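Two-arm cell, bench 2, walkaround before the box folding runs. Filled in 11/16/20 by me, Ashraful Bepari. Comments are long again, sorry, I think with my pen!

**Power and stops**

- [x] E-stop, operator side. Pressed it, both arms dropped out, reset fine.
- [x] E-stop, back wall. Same, but the button is getting stiff and I had to really lean on it.
- [x] Floor tape. Peeling at the corner by the door (it always peels there). Retaped.
- [ ] Warning lamp. Works, but the lens has a crack. Widonden wants the part number before they'll quote, so I'm leaving this open.

**Arms**

- [x] Base bolts, left and right. Paint marks all still lined up.
- [x] Joint noise. Left arm is quiet. Right arm has a little tick on the way up, same as in April, and I don't love it but it hasn't gotten any worse.
- [x] Home position. Both arms came back within 2 mm.

**Grippers**

- [x] Finger coating. The black is rubbed off along the edges and you get those thin silvery lines. Cosmetic, I'd say! Run a fingernail down the edges anyway, with the power off, and if it catches, write it up.
- [x] Finger gap. Closed, you want a thin, even slit all the way down. If it pinches at the tip, loosen the finger screws and square them up again.
- [x] Rack teeth. Look for chips and packed-in cardboard dust, then brush them dry. No grease, please (Altlow greased theirs and ended up with black paste on every box).
- [ ] Screws on the gripper body. One wouldn't hold its torque, so I swapped it and want to look again after 10 hours of running.

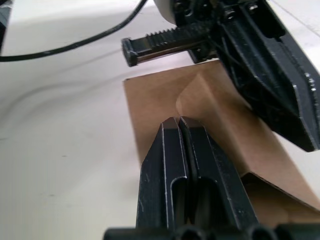 The counter read 252 folds when I started and I'd like that second look at the screw before it gets to 954, which is when the pads are due anyway.

**Cable and table**

- [x] Cable slack. Move each arm through its full reach by hand and watch for tugging. All good.
- [x] Tabletop wiped down.
- [ ] Spare fingers. One set left in the drawer, Munasinghe has the order form.

Okay to run at half speed until the screw is signed off.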